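Preren Tabletop Handling Project
Progress report to the Brirnov Fund, 8 Dec 2021

Most of this period went on one fault. During lid-lifting trials the arm stopped without warning while the gripper was closing, and the controller reported a force limit error. It happened 8 times in 146 trials. Nobody was hurt and the gripper was not damaged.

We first suspected the fingertips and replaced them. The stops continued. The logs then showed that the wrist force sensor was drifting upward during long sessions, so a light touch on an object could be read as a collision.

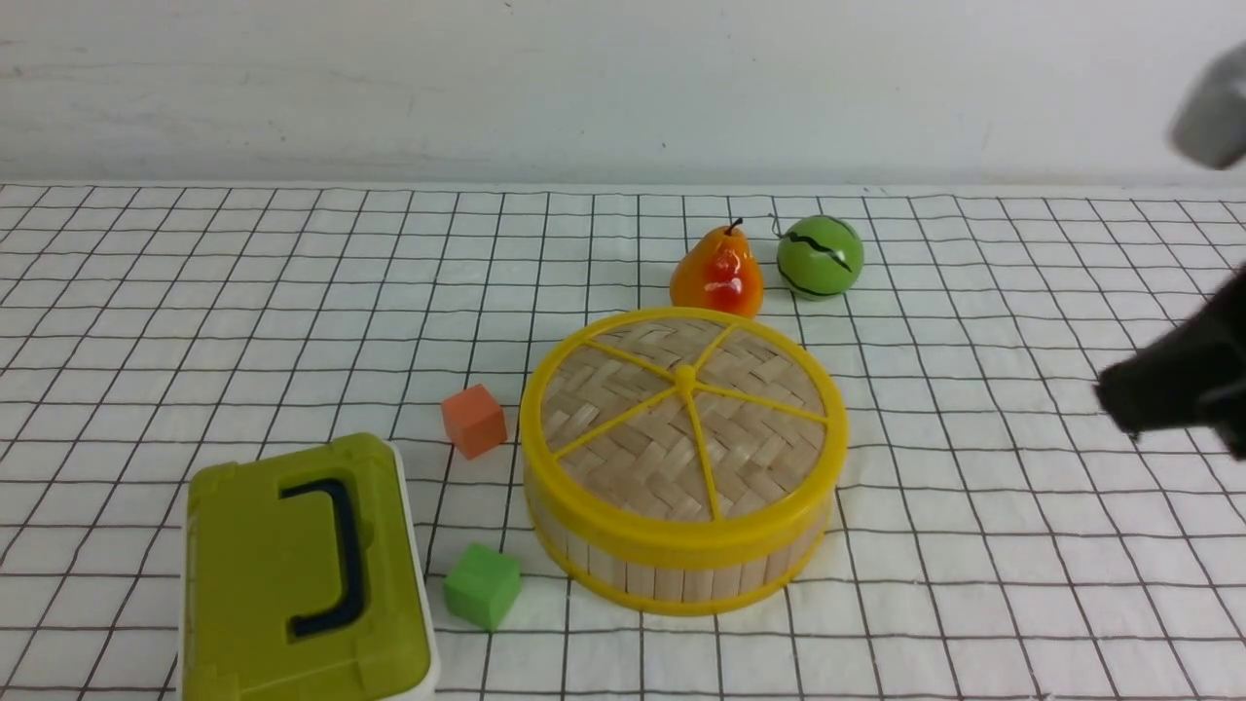

Trial setup at the Dromberg lab, with the bamboo steamer at the center of the grid and the gripper at right.

The sensor is now zeroed before every trial, and its cable has been rerouted away from the elbow joint. We have run 44 trials since then with no stops. That is too few to close the fault, and it stays open in the log.

The force limit itself has not been raised. Biswas, who supplied the sensor, will test the old cable and report back to us.

The repeat trials cost 641 dollars in parts, taken from the equipment line. Lid-lifting results, due with this report, will come with the next one. The May end date has not changed.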